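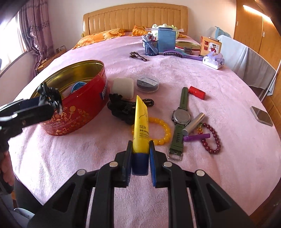

Budget season for our little automation group, and I'm way too excited about it! The big line this year is hand-held grippers. Each one gets a spare set of finger pads, the blue ones like those gripping the yellow squeeze tube, and I'm pricing pads as a consumable from day one.

Distlow quoted us for 11 units. Alvarado came in lower per unit but wants 60 days to deliver. I'd happily split the order – seven now, the rest in March.

Xiuying Jiang talked me into a line for everyday objects too. Best advice I've had all year. Tubes, beads, soap, tins, brushes... it costs next to nothing beside the hardware and it's so much fun to shop for.

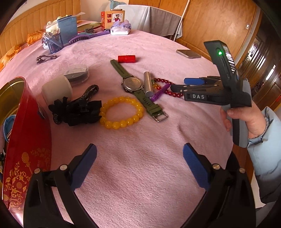 Watch, beads, lipstick-size stuff on pink fleece. Open jaws, blue pads.

Still to price: carry cases, storage drives, and a bench at the Clomville site. I'm also holding back 30 percent of the pad money for the second half of the year.

If you've bought from Lutano, tell me how their spares service is – I'd love to get them on the list before we sign anything!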